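# Bench arm tips – setting up, keeping it sweet, small fixes

Notes for the two-arm bench cell at Treresel. Mostly white arm, but the same goes for its partner. Add to the bottom, don't rewrite the top. 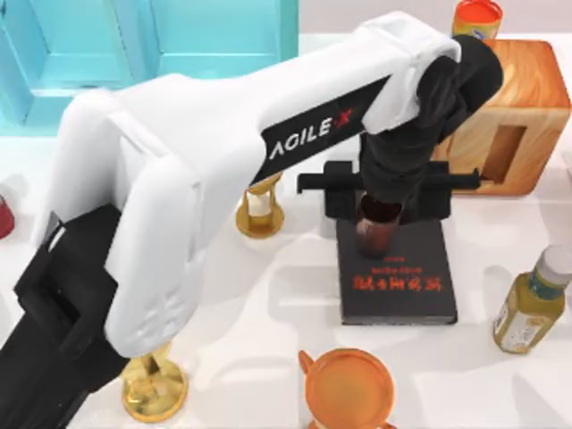 *Cup over book in the sim layout, AGILE X arm.*

## Before you switch on

- Stop button first. Press it, twist it out, press it again. If it feels gritty, swap it – spares in the Cemis drawer.
- Sim before bench. Any new layout gets a run on screen at quarter speed, then the real table at quarter speed. Yes, even if you only moved a mug.
- Tall stuff gets caught by the forearm, not the fingers. Everyone watches the fingers. Watch the elbow and the long link behind it, specially with anything like an hourglass sat under the span.
- Lids on, caps tight. Bottles lying down count as bottles that will leak.
- Check where the other arm is parked. Bases are close and the second gripper can sit right alongside the first arm's lower link.

## Base bolts

Four of them, cross pattern, bit at a time. Paint pen line across each head and onto the plate. Line broken = bolt moved. Takes ten seconds to look, so look.

Don't put thread lock on unless you fancy an afternoon with the heat gun.

## Zeroing

Warm it up first, 16 minutes of the slow loop. Cold joints read a touch out and you'll chase it all day.

1. Park against the stop block.
2. Power off, wait for the fan, power on.
3. Run zero. Joint two is the slow one, let it finsh.
4. Touch the fingers to the corner mark. Out by more than a pencil line, go again.

Still out after three goes? It's the mount, see bolts.

## Gripper

Fingers get greasy. Damp cloth, drop of washing-up liquid, wipe dry. No spirit on the pads, it makes them go hard and shiny and then cups slide.

Pads slipping on glossy things – clean before you turn the force up. Force at 40 does for cups. 29 for anything thin. Higher than that and you're just squashing.

Crossbar sticks out both sides, wider than you think. Leave a hand's width to the next object, more if it's a solid block. Hitting a block knocks the zero out, and then it's back to the section above, sorry.

Squeak on closing: one dab of Saltico dry lube on the slide, open and close a dozen times, wipe off the extra. Never oil, it collects fluff.

## Cables

- Loop at the wrist loose enough for a full turn. Turn it by hand, power off, before you trust it.
- Velcro ties. Not zip ties!! Somebody always nips the jacket getting them off.
- Random dropouts are nearly always the plug at the base. Reseat, then blame software.

## Wipe down

White shells show everything. Microfibre, plain water, wring it out well. Kitchen spray leaves a haze and gets in the joint gaps. Same cloth for the table top, different cloth for the floor please.

## Every 3000 cycles

- new pads, both fingers, even if one looks fine
- bolts and paint lines
- listen to each joint on its own, slow, radio off
- back up the settings *before* touching anything
- write the count on the card

Pads come from Barroso, order two sets. September they shut for a bit so get them in early.

## Joint gets hot

Stop, let it cool, check the payload setting. It's usualy still set for the last gripper. Hot again with the right payload – leave it off, tag it, put it on the repair sheet.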